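Clostivville Shared Workshop
Robot Arm Build Group — Minutes
Meeting of 3 January 2021, upstairs room

Minutes of the previous meeting
Accepted with one correction. The power supply is 24 volts, it was written wrong in item 3.

1. State of the build
The base is now screwed to the bench and does not move any more when the arm turns fast. The shoulder joint still makes a noise on the way down. We opened it in December and found no damage, so we will first try new grease. The group agreed not to order a second gearbox before this is tested.

The cable to the wrist was too short and pulled at the plug. It is replaced by a longer one, with a loop at the elbow. Please do not tie this loop tight again.

2. Money
We have 145 left from the autumn collection. The Hsiao motor driver is paid. The workshop asks 300 for the bench space for the whole year, and we will ask if we can pay it in 2 parts. No decision yet about the spare motor from Clurnen — the price with shipping is higher than we expected.

3. Software
The Bultia control program now starts without the old laptop. Stopping is still slow: after the stop button the arm needs more than a second. Several members find this not acceptable when people stand near. It must be solved before the open evening, and until then the speed stays at the low setting.

4. Gripper and cloth work
We discussed how to continue with soft things. Blocks and cups are fine for now. For cloth, it was proposed to take one corner only and lift, and to leave real folding for later. One member would prefer to start with smaller cloths. Agreed to keep the orange one for the moment, so that the results can be compared.
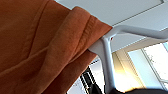
5. Actions
— Grease the shoulder joint and write down if the noise changes.
— Ask the workshop about the bench payment.
— Measure the stopping time again, at low and at middle speed.
— Print one more set of fingers, same shape.
— Bring back the small hex keys to the drawer.

Next meeting: end of January, same room. The date will be sent by mail.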